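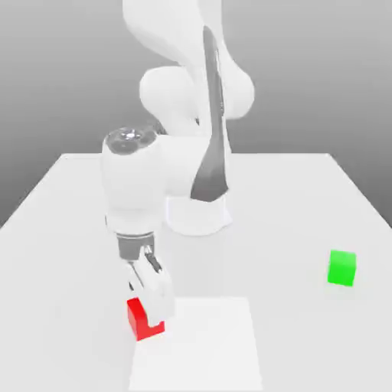

White robot arm with its gripper at a small red cube (computer rendering).

Seasonal Guest Host, Bedby Lake Cabins
Clovura Stays
Part-time, September through the end of the fall season

Clovura Stays rents cabins and canvas tents to vacationers at four lakeside sites. We are hiring one guest host for Bedby, our smallest site, with 43 cabins on the north shore of Zapata Lake. Most of our guests are couples and families who book two to four nights. Many bring dogs.

The host works out of the front office and is the first person guests meet. You will report to the site manager.

What you will do
Check guests in between 3 p.m. and 8 p.m. and hand over keys, parking tags and trail maps
Answer phone and email questions about cabins, pets, firewood and late arrivals
Walk through each cabin before check-in and report anything broken or missing
Rent out canoes and life jackets and log their return
Restock the office store
Drive the site cart to deliver firewood and extra bedding

Cleaning is done by a separate crew. You may be asked to make up a bed or swap a propane tank when they are off site.

What we need
One year of work in a hotel, campground, restaurant or store
A valid driver's license
Able to lift 40 pounds and walk on gravel and uneven ground
Comfortable using a booking system (we use Ekach and will train you)
Available every Friday and on most weekends

Spanish is a plus. So is a current first aid card, but we pay for the course if you don't have one.

Hours and pay
28 to 32 hours a week over four days. Shifts run from noon to 8:30 p.m. with a half-hour unpaid meal break. Pay is $19.50 an hour, paid every two weeks. Hosts who work through closing weekend get a $1,000 bonus in their last paycheck.

Housing
A furnished staff room is available for $111 a week, including utilities and laundry. It has a private bathroom and a shared kitchen. No pets in staff housing. If you plan to commute, note that there is no bus service to the lake and the last nine miles are on a two-lane county road. Cell coverage is poor past the dam. Staff have Wi-Fi in the office and the housing building.

Other benefits
Three free nights at any Clovura site, midweek, subject to space
Free canoe use on days off
30 percent off at the office store

How to apply
Send a resume and a short note with your earliest start date to the Clovura hiring desk through the form on our jobs page. Use job number 361. Tell us whether you want the staff room. Interviews are by phone and take 20 minutes. We will ask for two work references before making an offer.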